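October, evening

Cleared the worktop in the back room before eight. The table has carried more than 23 separate items since the move from Trutham, most of them pens, and I had decided that none of them would stay on the surface by the end of the day. The Szilágyi catalogue went to the shelf. The Dulley invoices went into the box file, in date order, with two missing. I have written to ask for copies.

Wiped the top down with a damp cloth, then a dry one. The white finish shows graphite badly and I gave the front edge a second pass. It is a matt surface and does not come up any brighter however long one rubs it.

Tried three things as a pen holder. The Fokis tin is too tall; a short pencil vanishes in it and has to be tipped out. The glass jar is heavy enough but rings whenever something is dropped in. The third was a paper cup, plain white, from the sleeve in the cupboard. It weighs next to nothing, and the base is narrower than the rim, so I expected trouble with anything long. 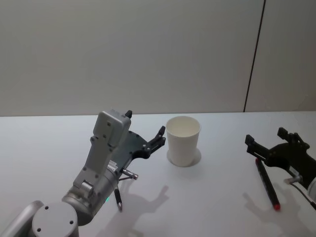
Marker and cup

The long item in question is the black marker with the red cap. Cap up is correct for storage on a whiteboard tray, according to one school of thought, and wrong according to the other. I store mine cap up because I can then read the colour from across the room. In a cup this size the marker will not stand straight. It leans on the rim, and the cap end sits clear of it.
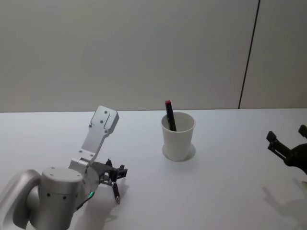

Paper cup with the marker in it, cap uppermost.

By my arithmetic one marker is no risk to the cup. Several on the same side might be. If the cup goes over I shall put a few washers in the bottom, or give in and cut down the tin.

Still to do: the seam in the wall on the right, which I want to look at in daylight before deciding on filler. Measure the shelf again, as the figure in my notebook is 8 mm out from the one on the plan. Buy cloths. Reply to Trutham about the deposit.

Stopped at ten. Left knee stiff from the box files.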